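Forkport hand-demo set – README

Hello, and thanks for downloading this. I'm Declan Keogh and I put this set together with Eamon Flanagan, mostly in the evenings, mostly with the radio on. It's a collection of short demonstrations done by hand with a gripper tool, meant for training small manipulation policies on tabletop jobs. Last updated Sep 1, 2021.

What's in it

There are 300 demonstrations across 3 tasks:

- pick up a peg and stand it in a block
- fold a cloth in half
- move a cup onto a saucer

Each one is a folder with a video from the camera on the tool, a file of finger openings and a file of tool poses. A notes file sits alongside if either of us had something to say (Eamon usually did). The poses come out of Menon, our tracking script, and they're in metres and radians. Please check the time stamps before you mix these with your own recordings – ours start from zero in every folder, and I lost a whole evening to that in February.

How we recorded

One of us holds the tool and does the job at a normal, unhurried pace. We start with the fingers fully open, press record, wait a beat, do the task and open up again at the end. Eamon is left-handed and I'm right-handed, so you'll find approaches from both sides. I'd keep both if I were you! My first policy only saw my own demos and it was hopeless at anything on the left.

We didn't script the movements. If a peg slipped and we picked it up again, that stayed in. There are 89 demos with a recovery like that and they're tagged "retry" in the index, so you can drop them or train on nothing else, whichever you fancy.

Loading it

Unzip everything into one folder and point the Tekuvora loader at the index file. It's fussy about spaces in folder names. The first run builds a cache and takes ages, later ones are quick.

Checking your own recordings

If you want to add demos to ours, look at the start of each clip before you upload. I go through these every time:

1. Both fingers should be in view and wide apart, with nothing held between them. On the pale wood tabletop the black fingers are easy to pick out.

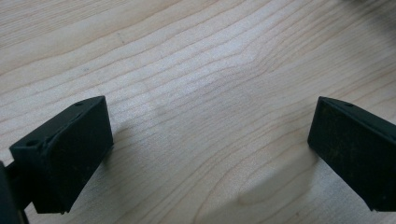
2. The opening file should begin at its largest value. If it begins lower, you've pressed record too late and I'd bin the clip.

3. Play the last second as well. I've cut plenty of my own off too early, with the cup still in the air.

Known problems

The cloth task is the weakest of the lot. Tracking jumps now and then when the cloth covers most of the view, and Menon fills the gap with a straight line. We've marked the worst ones "jumpy" but I'm sure I missed a few.

Using it

Do what you like with it, just mention Forkport somewhere. If you get it running on a Zillura arm I'd love to hear how the peg task goes – ours still leans a bit to one side when it lets go.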